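Version in force from 3 October 2024. Replaces the notes issued in May.

# Nustard simulated bedroom tasks: rules for recording and release

This card sets out the conditions under which episodes may be added to the Nustard set. It applies to all contributors, including those working at Clekach and Rawashdeh. Questions of interpretation are settled by Leonidas Vlachopoulos.

## Contents

The current release holds 1853 episodes of a two-armed robot working at or near a bed. All episodes are rendered in simulation. A further 278 were submitted and are held back pending review under section 3 of the Ostus checklist.

## Conduct of an episode

1. Both grippers must be open at the first step.
2. An arm that has no part in the task must be held clear of the bed and of any object on it.
3. The working arm may rest over the bed surface, but it must not push into the mattress.
4. Objects must not be moved by hand in the simulator once recording has begun.
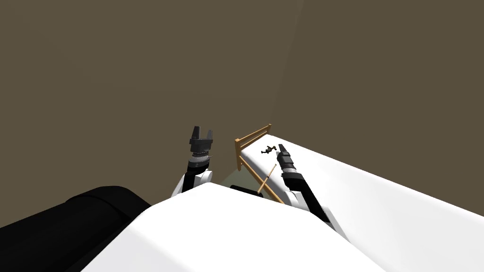

Contributors should pay particular attention to small objects. Contact settings that suit a large item often let a small one slip through the fingers or jump when touched. Where this happens the episode is to be marked `contact_fault` and kept in the log. It must not be re-recorded under the same number.

Failed attempts are accepted, provided that the label says so. An episode may be labelled `success` only if the object is still held at the last step.

## Checks before release

- Joint limits are compared with the robot model file, **not** with the viewer.
- One reviewer who did not record the batch watches at least 200 episodes in full.
- Any change to lighting, wall colour or furniture is entered in `CHANGES.md`.

Batches are limited to 500 episodes. Larger submissions will be returned unread.

## Limits of use

The set is intended for research on reaching and grasping. It must not be cited as evidence that a robot is safe to operate near people. Results obtained on it should name the release and state whether held-back episodes were used.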